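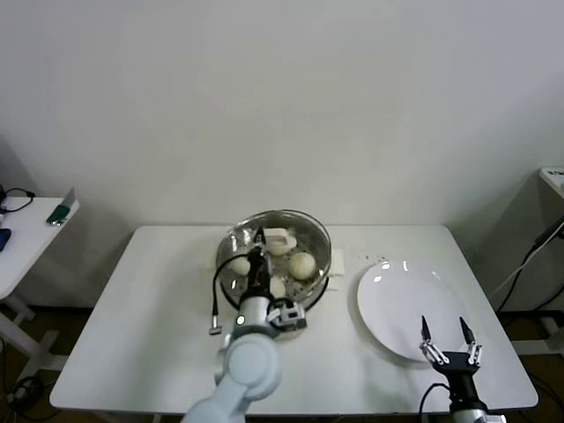
Gripper trials: the bun test

We've been comparing fingertips on the two-armed setup since December, and it has been the most fun any of us have had in the lab for months. The job is easy to say and hard to do: take a steamed bun out of a glass bowl, put it on a plate, and leave it looking like something you'd still want to eat.

Steamed buns were Sumathi Pillai's idea, and what a good one! They squash if you so much as look at them, the skin tears, and the paper underneath likes to come along for the ride. A clear glass bowl makes life harder again for the cameras, as the rim throws back bits of light and the depth picture goes patchy just where the fingers have to go in. The glossy white plate on the white table is nearly as bad.

Two sets of fingers went through the full trial. The Vindero pair are slim and pointed and open into a wide V, so they slip in between neighbouring buns very nicely. The Skunine pads are broad and soft. They were much kinder to the skin once they had hold of a bun, but they needed more room than a full bowl gives them, and they kept nudging the next bun along.

Each set had 41 tries with the same controller settings. Vindero came out ahead on clean lifts, Skunine on buns that reached the plate without a dent. We counted a torn skin as a miss even when the bun arrived, and that rule caused more argument over lunch than anything else this season (I'm still on the strict side, for what it's worth).

The big surprise was the controller. We swapped the old one for Nambiar, which reads the motor current 500 times a second and eases off as soon as the fingers meet something soft. With the pointed fingers it was a lovely thing to watch - a slow close, a tiny pause, then up. Dents dropped straight away, and we hadn't touched the hardware at all.

Still to sort out: the gripper cable, which wants a proper clip along the wrist, and the paper squares, which neither set can peel off yet. Sumathi would like to try one arm holding the paper while the other lifts. Next on the list is a set of Bultik fingers with a thin rubber skin over a narrow tip. If you'd like to have a go at driving the arms, come by after 5 and bring clean hands.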